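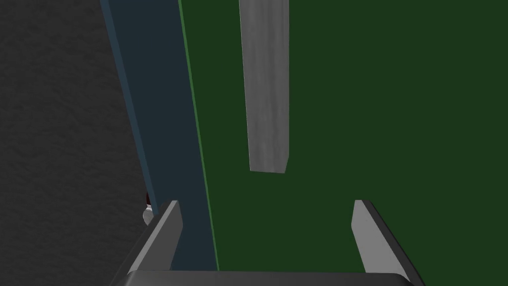 Workshop tips: recording good examples for a learning arm

I have been meaning to write these down properly since March, when the notes pinned above my bench got so scribbled over that even I couldn't follow them. They are for anyone teaching a small arm to pick things up by showing it, over and over, how you would do it yourself. Some are for practising on the computer first and some are for the real bench, and a good many will do for both. Take whichever suit you and leave the rest for the birds!

Start with one plain block

It's very tempting to begin with the thing you really want moved, be it a jam jar or a bag of screws or (in my case) seed packets, which I would not wish on anyone. Begin with a block. A long plain one is lovely, as it has an obvious right way and wrong way to be gripped, and you will learn a great deal about your own bad habits before the machine has learnt anything at all. My first good batch was 34 recordings of a block going from one side of a table to the other, and I was as proud of it as I have ever been of a cake.

Put the block somewhere awkward

Once you can do it nicely from the middle, stop doing it from the middle. Turn the block a little, push it towards the far side, bring it in close, let it lie near an edge. If every recording begins with the block in your favourite spot, your arm will go to that spot whether the block is there or not, and close its fingers very politely on nothing. I keep a sheet of paper with the starting places pencilled on it and tick them off as I go along, much as you might with a knitting pattern.

Open wide, and open early

Have the fingers well apart before you come down to the block. People new to this (I did it for weeks) come down half closed and then open at the last moment, and that little dither goes into the recording along with everything else. Open up while you are still a good way off, line up so that the block will sit between the two fingers, and then come in at a steady pace. For a long block, go across the narrow way. Gripping end to end looks clever until you meet one longer than the gripper can manage.

Look through the gripper's view

If your set-up has a view looking out from the wrist, keep it on the screen while you work and try to do the whole job from that alone now and then. You'll be surprised how much you were relying on the side view, or on leaning over and having a peep. Anything you know and the recording doesn't is a sort of cheating, however kindly meant. In that view I like to bring the block into the gap between the fingers while I am still far away, and only then move in.

Colours that help

A plain matt surface in a strong colour makes life easier to begin with. Green has served me very well, both on the screen and as a piece of felt on the bench, and a pale block shows up on it beautifully. Shiny tops are a nuisance under a lamp. Later on, when things are going along nicely, swap the colour, change the block, move the lamp, and record some more, or you will have an arm that can only work on green felt. I use Nustari for my practice scenes and simply save a second copy with the colours altered, so the first is always there to go back to.

Keep your mistakes, but label them

I used to throw away every recording with a bump in it. Now I sort them into two folders. If I missed, backed off and then picked the block up cleanly, it goes in with the good ones, because an arm that has only ever seen perfect pick-ups has no idea what to do after a poor one. If I dropped the block, or sent it skating over the edge, it goes in the other folder with a word or two about what went wrong. Do this straight away, while the kettle is on. By the next morning they all look alike.

Stop before you are tired

My limit is 22 recordings at a sitting. After that my hand gets lazy, the approach gets shorter and I begin to swing the block instead of lifting it. Have a biscuit, look out of the window, come back later. I once pressed on all evening and ended up deleting 19 in a row, which is a poor return on an evening and did nothing for my temper.

Trim the dawdling

Most of us sit still for a moment at the start, finding the controls, and again at the end, feeling pleased. Cut both off. Too much standing still at the beginning and you may find the arm has learnt to stand still too, and you'll be sitting there wondering if it has been switched on. I do my trimming in Plisus, but any tool that lets you set a start and a finish will do. Leave in the short pause just as the fingers close, as the grip needs that moment to settle.

Name things sensibly

Please, please don't call a folder "new" or "new good". Put the object, the surface and the month, in that order, and keep to it. Mine read like "long block green March", and I can find anything in a moment. Keep a copy somewhere else as well. A plain text file in each folder, saying what you were trying to do and which view you were using, costs you very little and is worth its weight in gold when you come back after a break.

Moving over to the real bench

Go back to the easy starting places when you first move across, even if you were doing splendidly on the screen. Real blocks slide and real tables wobble. Tape the felt down at the corners, set the speed low, and keep the stop button on the side of your better hand. I like to record a small fresh batch on the bench and mix it in with the practice ones, then let the arm have a go at a starting place it hasn't seen. If it goes wrong in the same way 2 times running, look at your own recordings before you touch any settings. Mine had the same little hook to the left at the end of every approach, and it took me an embarrassing while to spot it!

Next on the list is cloths and tea towels, so I shall be adding a page on folding as soon as I have something worth passing on.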